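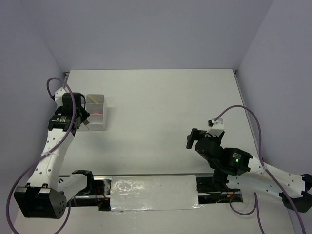
No. 20

I painted the walls. Several of you wrote after No. 10 to say the bench looked like the inside of a wardrobe, and you were right, so the two sides and the back now wear a color the can called Andari and I call lavender-gray. It took two evenings and most of a roller. My arms look like they belong to somebody with a budget.

The current job at Ollura (for new readers, Ollura is a shared workshop with good heat and terrible parking) is sorting. The white tray on the left of the table has compartments, small slender things go in the compartments, and the two arms are supposed to put them there and take them out again on request. That's the whole plan. I have described it at family dinners and watched people reach for the potatoes.

I picked small parts on purpose. Large parts flatter you. If a gripper closes a half inch off center on a tennis ball, you still have a tennis ball. Close a hair off center on something the width of a matchstick and it pivots, skates along the divider, and ends up under the bench with all the others. I keep a flashlight down there now.

The left arm does most of the work at the moment. The right one stays folded low with its green light on, looking employed. I've been meaning to give it a real share of the job, but the code that stops the two from meeting in the middle is the part of Ovau I trust least. Ovau is my control program. It started as a weekend script and is now 3,000 lines, of which I would defend maybe the comments.

Cables. I promised a cable update and I have one. The purple stuff runs along the outside of each arm, over the bracket at the wrist and down, with a pale tie on the long white link to keep it from wandering. My first routing was much tidier. It hugged the arm the whole way and looked wonderful until the wrist turned, at which point it went tight as a banjo string and unplugged itself. So now there's slack, and big loops, and the whole thing looks like it was dressed by an aunt. It hasn't unplugged since. I've stopped trying to make it pretty.

The front edge is still unfinished. There's a shiny wrinkled panel in the middle and wiring open to the world on both sides of it, and the panel throws reflections like a disco. I had covers drawn up for the recesses in November. The drawings are very good.

What I did finish is the log. Every pick gets written down with the target slot and the result, and I ran 101 of them before changing anything, which for me is monkish restraint. The misses weren't spread around the tray the way I'd assumed – they bunched up when the part lay on a slant, because Ovau was measuring the angle from the wrong end. One minus sign. I'd spent the week before that shimming the tray with cardboard.

The shims are out, the minus sign is in, and I've started the next batch. If it holds up I'll move on to Twal, the half of the project where one arm hands a part to the other. I have a file for it. So far the file contains the word Twal and a to-do list, and the first item on the list is to buy more cable ties.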